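Gratero 投球記録データセット README

はじめに

ダウンロードしてくださって、どうもありがとうございます。Gratero は、アマチュア野球の試合を一球ずつ書き起こした記録集です。もともとは Wesska リーグの試合を見ながら手元のスコアブックにつけていたものを、せっかくだから表計算ソフトで集計できる形にしようと打ち込みはじめたのがきっかけでした。気がつけばずいぶんな分量になり、自分だけで抱えているのももったいないので、こうして公開しています。野球の統計に慣れた方にも、はじめて触ってみるという方にも、気軽に使っていただけたらうれしいです。

最終更新:2025年11月14日
管理:Shiyu Jin

収録内容

収録しているのは全部で223試合です。このうち107試合は終盤に救援投手が二人以上登板したもので、継投の研究に使いたいというご要望が多かったため、別ファイルにも抜き出してあります(中身は本体と同じですので、両方を読み込んで足し合わせないようご注意ください!)。

ファイルは次のとおりです。

games.csv 試合ごとの基本情報。球場、対戦チーム、最終スコアなど
pitches.csv 一球ごとの記録。このデータセットの本体です
relief.csv 継投のあった試合だけを抜き出したもの
players.csv 選手番号と利き腕の対応表

文字コードはすべて UTF-8、区切りはカンマです。表計算ソフトで直接開くと文字化けすることがありますので、そのときは「データの取り込み」から文字コードを指定してみてください。

pitches.csv の主な列

game_id 試合番号。games.csv と対応します
inning 回。延長に入ってもそのまま数字が増えていきます
half 表なら T、裏なら B
outs その球を投げる前のアウトカウント
runners 走者の状況。一塁、二塁、三塁の順に 0 と 1 を並べた三桁の文字列です
pitcher_id 投手の選手番号
result 投球結果。ボール、見逃し、空振り、ファウル、打球の五種類
note 自由記述。空欄のことも多いです

runners は数値として読み込むと先頭の 0 が消えてしまい、「001」が「1」になってしまいます。必ず文字列として読み込んでください。私も最初の集計でこれをやってしまい、三塁に走者がいる場面だけがどうにも合わず、一晩悩みました。

記録のつけかた

記録は球場で紙につけ、家に帰ってから試合の録画と照らし合わせて清書しています。紙と録画で食い違ったときは、原則として録画を優先しました。ただ、録画が途切れている回もあって、そういう球は紙の記録をそのまま採用し、note 列に「紙のみ」と書いています。 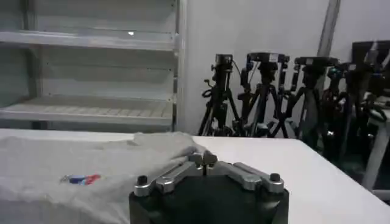 暴投と捕逸の区別については、正直なところ、いちばん迷いました。公式記録員の方の判定が手に入った試合ではそれに従い、手に入らなかった試合では区別をせず、note 列に「後逸」とだけ書いてあります。捕手の守備を評価するような分析にお使いになる場合は、「後逸」の行を除いたほうが安心かと思います。

もうひとつ、敬遠の扱いも途中で変わっています。第1版では敬遠の四球を一球ずつボールとして入れていましたが、申告敬遠の試合と混ざるとたいへんややこしいので、いまの版では一行にまとめ、note 列に「敬遠」と入れました。投球数を数えるときは、この行を外してください。

球速は入っていません。測定器を持っている球場と持っていない球場があり、無理に入れると空欄だらけになってしまうからです。お問い合わせをときどきいただくのですが、今のところ追加の予定はありません。ごめんなさい。

確認作業

清書が終わった試合からくじ引きで10試合を選び、Alten という照合用スクリプトにかけて、得点とアウトの数がつじつまの合うものになっているかを確かめました。そのうえで、継投のあった試合から100打席を抜き出し、もう一度録画を見ながら手で数え直しています。見つかった誤りはその場で直し、changes.txt に試合番号と一緒に残しました。

全試合を数え直したわけではありませんので、まだ間違いは隠れているはずです。

知っておいていただきたいこと

試合の選び方には偏りがあります。私が通える球場の試合が中心で、8月の試合が多く、雨で中止になりやすい時期の試合はどうしても少なめです。リーグ全体の傾向としてお使いになるときは、どうかその点を頭の片隅に置いてください。

選手名は収録していません。選手番号は私が振ったもので、背番号とは関係がなく、移籍しても同じ番号のままです。番号から個人を特定しようとする使い方は、どうかご遠慮ください。

途中でコールドゲームになった試合も入っています。games.csv の status 列が C になっているものがそれです。九回まで行われた試合だけを使いたい方は、ここで絞り込んでください。

読み込み用ツール

Vik という小さな読み込みツールを同梱しています。四つのファイルをまとめて読み、走者の列を文字列のまま保って、試合番号でつないでくれるだけの簡単なものです。使いかたは vik フォルダの中の説明書きをご覧ください。もちろん、お使いの環境に合わせてご自分で読み込んでいただいてもかまいません。

利用条件

研究、授業、趣味の分析など、営利を目的としない範囲でしたらご自由にお使いください。発表や記事で使われる場合は、「Gratero 投球記録データセット」と書き添えていただけるとありがたいです。加工したものを再配布するときは、どこを変えたのかがわかるように、一言メモをつけてください。

誤りのご報告

おかしな行を見つけたら、試合番号と回、それから気づいたことを書いて、Shiyu Jin までお知らせください。「この場面で二塁走者がいるのは変では?」くらいの短いもので十分です。お返事が遅くなることもありますが、いただいたものは必ず録画で確かめ、直したものは次の版の changes.txt に載せます。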